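Print this page | E-mail this page

How a Robot Work Cell Is Set Up and Cared For
The Skidbridge Young Learners' Pages

A robot arm can do careful work, but it cannot get itself ready. Before an arm can put a part into a computer, people must prepare the place where it will work. That place is called a work cell. This page explains how one work cell at the Solberg Training Center in Plellcombe is set up, how it is looked after, and what happens when something goes wrong.

What is in the cell?

The cell has a metal table, a robot arm, and a holder for computer parts. The job of the cell is to put parts into desktop computers. One of these parts is called a memory module. It is a thin green card with small black chips on it. A computer uses its memory to keep hold of the things it is working on at the moment, such as a game or a page of homework.

At the end of the arm is a gripper. The gripper has two fingers that stay side by side as they open and close. Engineers call this a parallel gripper. "Parallel" means that two things run in the same direction and stay the same distance apart along their whole length, like the rails of a train track.

Getting the table ready

The table is made of aluminum and has long slots in its top. Fixtures can be bolted into the slots. A fixture is a holder that keeps an object in one place. When a fixture has been bolted down, the technician pushes it gently from each side. If it moves, the bolts are tightened and the test is done again.

Next comes the computer case. The technician takes off the side panel and lays the case on its side, so that the open part faces up. The large circuit board inside is called the motherboard. Most of the other parts connect to it. The memory modules go into long, narrow slots on this board, and each slot has a latch to hold the module in place.

Teaching the arm where to go

The arm must be given a set of positions. This is called teaching. The technician moves the arm slowly to a spot, checks it from more than one side, and saves it. Then the arm is moved to the next spot. For the memory job, the technicians at Solberg teach the arm 24 positions. Several of these are very close together, near the slot, where the arm has to move most carefully.
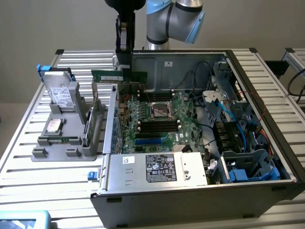 After the positions are saved, the arm runs through all of them slowly with nothing in its gripper. This is known as a dry run. A technician watches with one hand near the stop button. The arm then makes 20 practice placements with an old memory module that no longer works. If the module tips or catches on the slot, the position is corrected and the practice starts over from the first placement.

The strength of the grip must be set too. If the gripper squeezes too lightly, the module may slip. If it squeezes too hard, the module may be damaged. The technician begins with a light grip and increases it a little at a time.

Why static electricity matters

Have you ever touched a doorknob and felt a tiny shock? That was static electricity. A shock that only surprises a person can ruin a computer chip. For this reason, the metal table is connected to the ground by a wire, and anyone who handles the parts wears a special wrist strap. The strap carries the charge safely away from the body.

Daily and monthly care

Each morning, before work begins, a technician completes the following checks:

- Wipe the gripper fingers with a clean, dry cloth.
- Look along the cables for cuts or worn places.
- Press the stop button and make sure the arm will not move.
- Send the arm to its starting position and see that it arrives at the correct mark.

The morning checks take 30 minutes. Once a month, the cell is closed for a longer inspection. The bolts on the table and the arm are tested with a tool called a torque wrench, which shows how tightly a bolt has been turned. Each November, the cell is also visited by an inspector from Kakness, the company that services the arm.

When a repair is needed

The most common problem is a worn finger plate. Finger plates are the parts of the gripper that touch the object being held. When they become smooth, a module can slide.

To change the plates, the technician first turns off the power and puts a lock on the switch. The lock means that no one else can turn the arm on during the repair. The old plates are unscrewed, the new ones are attached, and the lock is removed by the same person who put it on. New plates may be slightly thicker or thinner than the old ones, so the positions near the slot are checked again before the cell returns to work.

Every repair is written in the cell's logbook. The entry lists the date, the part that was changed, and the reason. Technicians read the logbook to see whether the same part is wearing out too often.

Words to know

Fixture: a holder that keeps an object in one place.
Gripper: the "hand" at the end of a robot arm.
Motherboard: the main circuit board of a computer.
Torque wrench: a tool that shows how tightly a bolt is turned.

Visiting the cell

School groups may watch the cell from behind the safety barrier. Visitors must be at least 8 years old and must stay with an adult at all times. Teachers should contact the Solberg Training Center to arrange a visit.

Last updated: Wednesday, August 21, 2019

This site uses cookies to remember your reading settings. By continuing to use the site, you agree to our use of cookies.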